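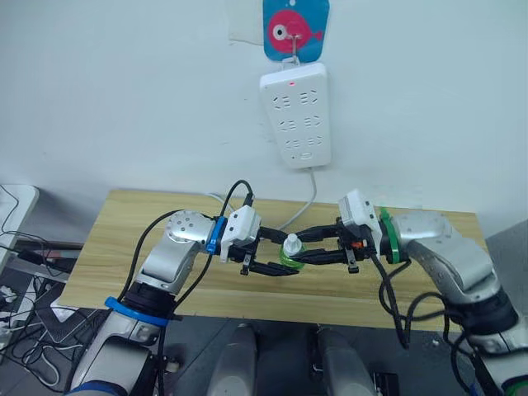 Trostusus handover planner: progress to November
By Alžběta Kolář
November
2 min read
Print | E-mail

The short version for Bimex, who are paying: the two-arm planner now runs end to end, and we have stopped restarting it before lunch.

Most of this period went on the handover itself. The old planner treated each arm as though it lived alone, then acted surprised to meet the other one. The new version plans both in one go and checks the grippers against each other as well as against the table. Of 391 logged bottle trials, 102 ended in an abort. That is more than I promised in the spring, when I was younger.

Of those aborts, 13 came from the planner. The rest belong to perception, mostly clear plastic, which our depth code regards as a rumour. Čierny has a fix on a branch that looks for the cap first and works down from there. It is slow, but it does find bottles.

The log viewer is finished and the Judside team are using it, with complaints.

Still open: 11 tickets, the worst being a timing drift between the two arm controllers. I would like to move the spare tooling budget on to that - the dashboard can stay ugly until spring. Please let me know if you object.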